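Startseite | Wohnen | Küche & Vorrat | Galerie | Kontakt

Galerie: Snackvorrat in Körben

Im Dezember haben wir in der Wohnung an der Torgate die Vorräte neu sortiert. Brot, Kekse und Riegel lagen vorher in einer tiefen Schublade, in der man immer erst wühlen musste. Jetzt gibt es für jede Sorte einen Korb. Die Körbe sind 30 cm lang und passen quer ins Regal. Sortiert wird auf dem Boden, auf einer Steppmatte.
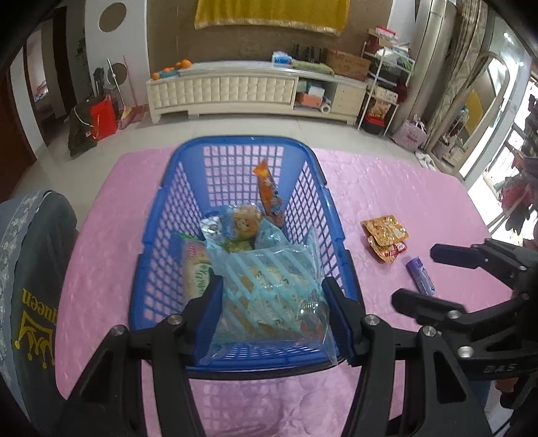
Sollte man die Snacks aus der Verpackung nehmen?
Verpackt halten sie länger, und das Haltbarkeitsdatum bleibt lesbar. Umfüllen lohnt sich nur bei großen Tüten, die über Wochen offen stehen.

Blauer Kunststoffkorb mit Gitterwänden auf der rosa Matte. Die gestreifte Tüte liegt vorn, dahinter etwas Rundes, Brotähnliches mit aufgedrucktem Gesicht. Der orange Snack lehnt hinten in der Ecke.

Große Beutel kommen bei uns zuerst hinein, flache Päckchen an die Seite. Was zuerst abläuft, gehört nach oben. Krümel fallen durch das Gitter, deshalb liegt im Regal ein Bogen Papier darunter. Den Korb wischen wir alle 2 Monate feucht aus.

Text und Galerie: Rochelle Mahmoud

© Ilus Wohnen | Kontakt | Impressum | Nach oben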